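Who Speaks for the Orchestra? Artists, Opinions and the Concert Hall
Student project report, Arts and Public Life seminar

When our group picked this topic back in August, we thought we would be finished in a couple of weeks, and how wrong we were! We wanted to find out what listeners expect when a musician says something political away from the stage, and whether they think the orchestra ought to step in.

We chose the Prondholm Chamber Orchestra, which had a difficult season after its guest cellist used an interview to speak against the new harbor at Undby. The orchestra kept the cellist on the program but added a note saying the views were the player's own. Some subscribers thought the note was cowardly, and others (quite a few of them, to our surprise) wanted the concert called off altogether.

We read 1013 comments left on the Ifans music forum and sorted them into 4 groups: keep the artist, drop the artist, keep politics out of it entirely, and everything else. The last group was much the messiest, and we spent a whole evening arguing over sarcasm. We also talked with 30 concertgoers in the lobby before a performance, who were kind and patient with us, even the ones hurrying to find their seats. 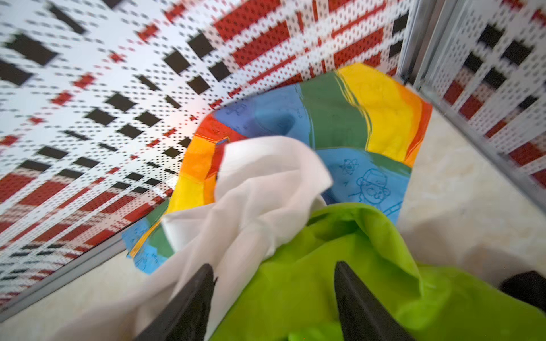
The lobby talks were gentler than the forum by a long way. People who had written off the cellist online might well have sounded the same as these folks face to face, but we had no way of matching the two, and we should have planned for that. Only seven of the people we spoke with had read the full interview, and they tended to give longer and more careful answers.

We used Horkico to keep our notes together, and it served us well once we had all agreed on the same tags. Our full comment list was handed in with this report on 13th January.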